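Faustino Barrera
Apr 29, 2026

1/ Writing up the pitcher fault from the Fladham cell, as promised to the people who asked in October and then again this month. It's long. The short version is a clock problem in the recordings plus a stop that was set too slow.

2/ Setup first. We have a two-arm Pratis cell that learns tabletop tasks from hand recordings. A person does the task on a table wearing gloves with a tracking controller strapped to the back of each hand. Lirby is the software that logs both hands and the head camera and lines them up in time.

3/ The task was pitcher work. One arm moves a lidded pitcher by the handle, tilts it, and brings the spout to a small container that the other arm holds. There are also takes where small bottles get picked up and set down near the pitcher. All of it is done dry on the robot side. We don't run liquids in the cell.

4/ The fault: on a normal run the left arm brought the pitcher in late, and the spout came down on the rim of the jar and kept pushing. The right arm held its position as it had been told to. The jar went sideways out of the gripper and broke on the floor inside the guard.

5/ No one was inside the guard. The gate was closed and the interlock was fine; we checked it the same hour. One broken jar, one cracked pitcher lid, one bent finger pad on the right gripper.

6/ What bothered me was the pushing. The contact itself I can live with. Arms bump things during learning. This one bumped something and carried on for a noticeable time, and it should have stopped.

7/ So there were two questions. Why was the left arm late, and why didn't it stop? We treated them as separate faults and I'd do that again. People wanted to talk about the model. I wanted to look at the inputs first.

8/ The recording table is a plain white one. Gloves on both hands, controllers on both, same operator position for every take. In the bottle takes the pitcher stands by itself and the left hand is on the small white bottle with the orange cap.
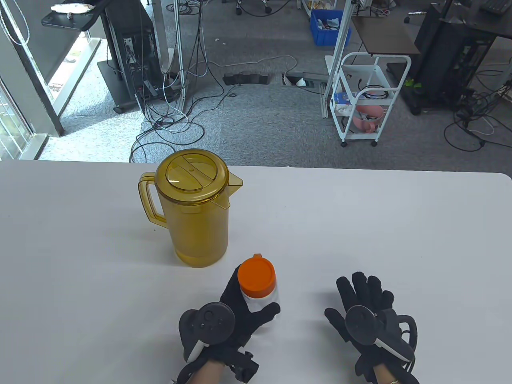

9/ First suspect was a loose strap. If a controller shifts on the back of the hand, every pose after that is wrong by the same amount. We went through the left-hand tracks looking for a step in position. Didn't find one. The straps were fine.

10/ Second suspect was the arm itself. Ziółkowski, who do our service work, came out and ran the joint checks on both sides. Left arm was in spec. They replaced the finger pad on the right gripper and left.

11/ Third suspect was timing, and that was it. In 57 of the takes the left hand was logged 60 milliseconds behind the right hand. The right hand agreed with the head camera. The left didn't.

12/ 60 milliseconds sounds small. When a hand is resting on the table it makes no difference. When the pitcher is swinging over toward the jar, it puts the spout in the wrong place compared with where the other hand has the jar. The model learned a left arm that comes in slightly after it should.

13/ Cause of the lag: one of the two receivers had been moved to a different port on the recording computer, and that port shared a hub with another device. Lirby was stamping left-hand packets when they arrived at the computer. It should have used the time the controller sent them. With a direct connection you'd never see the difference.

14/ I moved that receiver. There was cable all over the floor on that side and I wanted a shorter run. I wrote the change in my own notebook and didn't put it in the cell log. So when we went looking for what had changed, the log said nothing had.

15/ Finding it took longer than it should have for another reason. Lirby's review screen shows the two hands side by side, each on its own timeline, and both look perfectly smooth. You have to overlay them on the camera video to see the left hand trailing its own glove.

16/ Once we overlaid them, the pouring takes were the easiest place to see it. Left hand on the handle with the pitcher well over on its side, right hand holding the clear jar under the spout. Both hands have to agree there or the recording is no use.
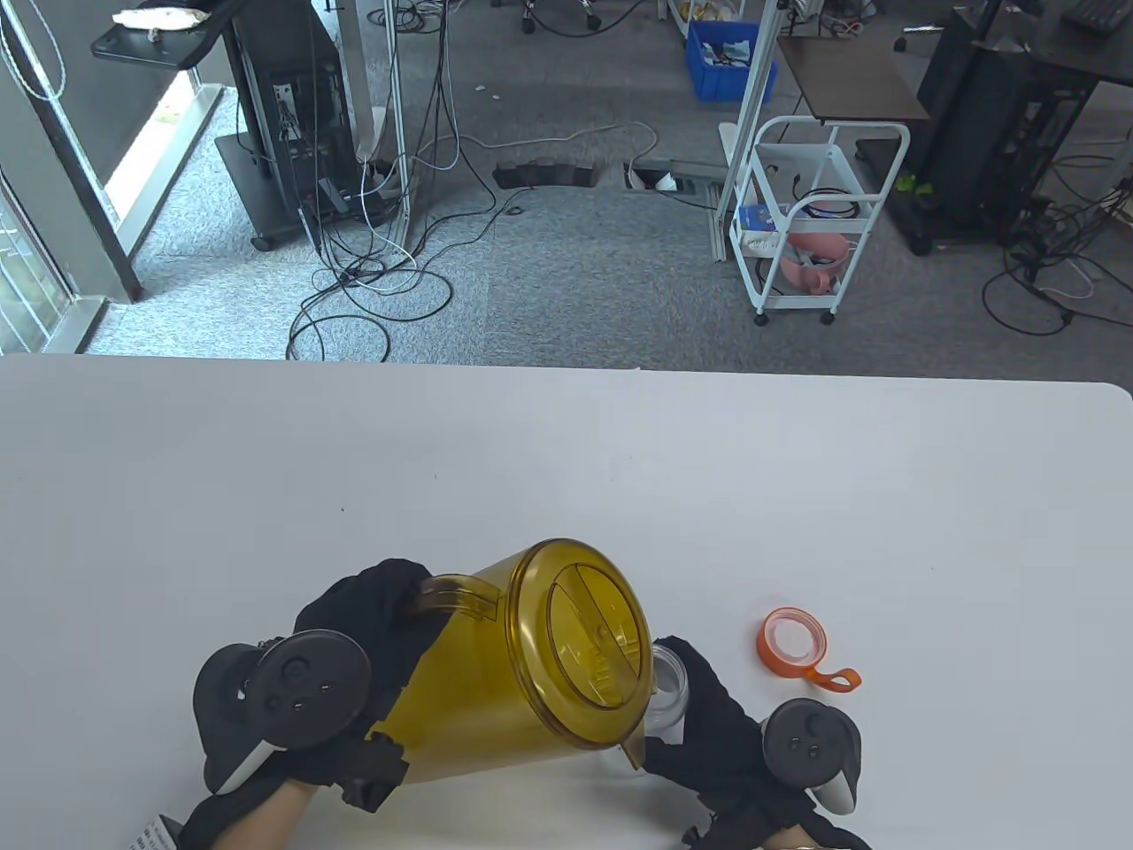

17/ Could you have corrected the bad takes by shifting the left hand forward in time?
We tried, and it worked on the slow ones. On the fast ones the lag wasn't steady enough through the take, so a fixed shift left a wobble. I pulled the whole batch from training and we are re-recording it.

18/ Now the second fault, the stop. The Pratis controller has a contact watchdog. If measured force goes over the limit and stays over it for a set time, the arm halts. Ours was set to 1000 milliseconds. A full second of pushing on glass.

19/ That number was left over from an older job where the arm pressed parts into a foam tray and short force peaks were normal. The job ended, the setting stayed. It was in a profile that got copied when we set up the tabletop work, and none of us opened it.

20/ It's now 300 milliseconds for anything held by two arms, with a lower force limit. We've had a few nuisance stops. I'll take those. If they get in the way we'll look at the approach speed before anyone touches the watchdog.

21/ We tested the new setting with a foam block held in the right gripper and the left arm told to drive into it. It halted each time and left a shallow dent. Then we did the same with the arms swapped, which someone on my shift had to remind me to do.

22/ Other changes. Lirby now uses the controller's own send time. Each session starts with a clap: both gloved hands brought together once in view of the head camera. If the two hands don't peak together in the log, the session doesn't go ahead.

23/ The receivers are labeled and so are their ports. Moving either one goes in the cell log the same day, by whoever moved it. The profile sheet taped to the guard lists the watchdog time, so you can read it without opening a menu.

24/ Glass is out of the robot side until the new batch is trained and checked. Plastic jars only. The recording table can keep using glass, as people doing the task by hand aren't affected by any of this.

25/ Still open: I don't know how the lag changes if the hub is loaded and the receiver is on its old port at the same time. Also whether the earlier takes, from before I moved anything, have a smaller version of the same problem. They pass the overlay check by eye. I'd like a number.

26/ If you run Lirby with two receivers, check whether you're on arrival time or send time. It's under the device settings, one entry per hand, and they can be set differently from each other. Ours were both on arrival.

27/ Someone asked for the overlay script. It needs cleaning up, the paths are all for our machine. I'll post it under this thread when it runs somewhere else.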